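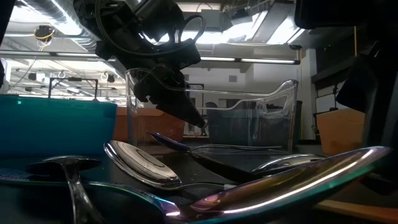 Sorting mixed spoons into bins
By Hanne Bach, February

hbach wrote:
I have mixed spoons to sort for the Wustmont kitchen: silver, dark, rainbow, and a few with orange-gold handles. I'm using one bin per finish. Does anyone sort by size first? I did 70 on Friday and it was slow going.
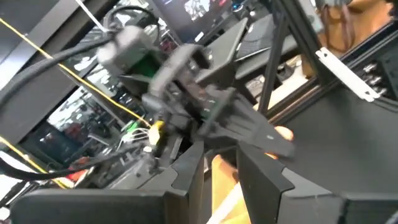

The shelving side, with the monitor at the back.

rolandb wrote:
Size first. Teaspoons get lost under the big ones. Finish only matters when you set the table.

nhyira_g wrote:
Disagree. If you go by size you end up with every color in every bin and have to do it again. Finish first, then size if you have time. 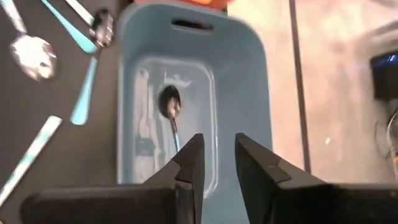
nhyira_g wrote:
Bin depth matters too. I had tall ones and kept tipping them out to see what was in there. I'd get more like the light blue one with the slot handle, where you can see the spoon on the bottom without moving anything. A flat floor helps.

rolandb wrote:
Shallow trays fill up after 20 teaspoons. I still say size.

hbach wrote:
I'm staying with finish. The big bins go along the back and the small trays in front of those,
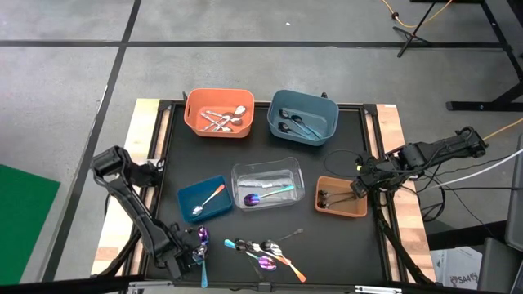

and whatever I haven't gotten to stays at the front edge. Roland, I'll try your way on the teaspoons only.

denise_w wrote:
Do you wash before or after?

hbach wrote:
After.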